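The Ren jump ship is a building brick kit of 1,000 pieces from Wutholm, a company that makes bricks which fit the ones you already own and which cannot use the name of the ones you already own. It carries a license from *Plornden*, a space show that ran for two seasons. If you remember it fondly, you already know whether you want this. The notes below are for people still deciding.

## What you get

- One Ren jump ship, with a hinged cargo door
- 2 minifigures, labeled on the box as "Pilot" and "Guard"
- A display stand in clear plastic
- A sticker sheet
- A printed instruction booklet, stapled

The box says 1,000 pieces and I'm willing to believe it, though a suspicious share of them are the one-stud round plates that brick companies use to get a number up. The engine section alone eats bags of them. Anyone comparing price per piece with another brand should keep that in mind. The finished ship is smaller than the count suggests, and the box art is shot from very low down, with a planet behind it for drama.

## Fit and finish

Wutholm calls the bricks "fully compatible." Fair enough, mostly. They click onto the big brand's bricks and come off again. Clutch is a bit weak on the long flat plates and much too strong on the small ones, so keep a brick separator handy. The kit doesn't include one.

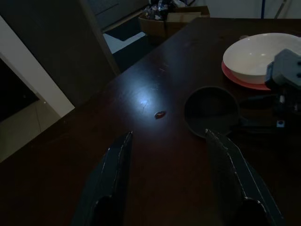 Color matching is the weaker point. The hull is supposed to be a single gray. Mine came out of the bags in what I would call a gray and a half, with the slightly greener pieces landing on the left wing, where you look first. The company's answer to questions about this is that "minor variation is part of the character of the product." Make of that what you like. I swapped in some spares from the parts bin and it looks better.

The stickers are stickers. There is one for the cockpit panel, several for the hull, and one that wraps around a curved piece and does not want to stay there. Printed parts would have been nicer, and at this price I think they should have been included.

## The figures

They don't look like anybody. The show's cast likenesses were evidently not part of the license, so you get a stern face and a less stern face, both of which I've seen on Wutholm's firefighter set. The arms turn. The hands grip the supplied tools if you push hard, and then they don't let go. The uniforms are done well, right down to the shoulder stripe from the second season, and somebody at the company clearly watched the thing.

## Building it

The instructions use small drawings and skip steps. Bags aren't numbered, so everything gets tipped out and sorted by hand. If you like sorting, good. If you don't, give yourself an evening for that before you start.

Watch out for the wing mount. The booklet has you attach it before the inner bracing, and the bracing then won't go in without taking the mount back off. Do the bracing first. Newer copies may have a corrected page, but the one in stock here doesn't.
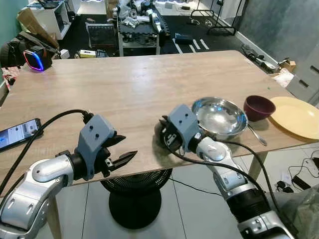 Once built, the ship holds together well enough to pick up with both hands. The hinged door is the part I'd worry about if kids are going to play with it, as the hinge pins are thin and there are no spares in the box. Left on its stand it's fine, and the stand is better than I expected from a free extra.

## "Limited edition"

The lid has a gold seal reading "Limited Edition of 3,268." There is no number on the box or on any card inside it, so I can't tell you which one you'd be getting. I also can't tell you whether 3,268 is the whole run or only the run with the gold seal. Please don't buy this as an investment. Plenty of sealed space toys from short-lived shows are sitting in closets waiting for a buyer.

## Details

| | |
|---|---|
| Maker | Wutholm |
| License | *Plornden* |
| Pieces | 1,000 (their count) |
| Figures | 2 |
| Age on box | 8 and up |
| Batteries | None |
| Stock | Nernport store, shelf behind the register |

Opened kits can come back for store credit if every bag is still sealed. Missing parts go through Wutholm directly. Their form asks for the code printed on the bottom flap of the box, so keep the box until you've finished building.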